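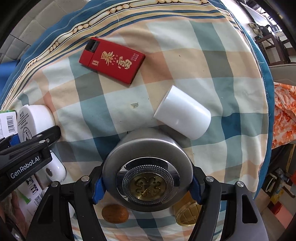 Printed tablecloth with striped border and blue hem. Some threads along the hem are frayed.

Household Textile Repair Program
Progress Report to the Ledon Fund
Reporting period: second quarter, through July
Submitted by Lorna Nisbet, Program Manager, Sillar Learning Center

1. Status

The program is on schedule in its teaching work and behind schedule in its work with partner sites. Spending is within the approved budget. No change to the grant agreement is requested at this time, although Section 4 describes a transfer between budget lines that will need the Fund's written approval.

2. Classes

Sixty-two adults enrolled during the period. Beginner classes cover hand stitching, hems, buttons and simple patches. The intermediate class covers machine hems, zippers and the replacement of worn linings. Evening sessions begin at 6:30 p.m. and have been filled from a waiting list since the second week. Morning sessions have had empty places throughout, and the center has moved one of them to Monday evening.

The instructors revised the beginner course after the first quarter. Participants had been given practice squares for the first three meetings, and attendance fell before they reached the point of working on items from home. Household items are now brought in from the second meeting. Attendance has held steady since the change, but the instructors report that early stitching is less even and that more time is spent on corrections. A short practice exercise has been put back at the start of each meeting.

Written instructions are available in English and Spanish. A large-print version was promised in the last report and has not been completed. It will be ready before the fall term.

3. Partner sites

The agreement with the Cuautle branch library is signed and classes have begun there in the downstairs meeting room. Storage is limited to two cabinets, and fabric must be carried back to the center between sessions.

The second site, at Verker Hall, has not opened. The electrical inspection found that the outlets in the proposed room could not safely supply five sewing machines and the pressing equipment together. The owner has agreed to pay for the repair but has not given a start date. The center has asked for one in writing. If none is received, classes planned for the hall will be held at Sillar on weekends.

4. Budget

Machine servicing cost more than planned. Three of the older machines needed new motors. Supplies cost less, as a result of donated thread and cotton remnants. The center asks to move the unspent supply money to the servicing line. The total award is unaffected.

5. Next period

Work planned for the next quarter includes the large-print instructions, a decision on Verker Hall, and recruitment of one further Spanish-speaking instructor. Participant surveys will be collected at the last meeting of each class, and the results will be attached to the next report.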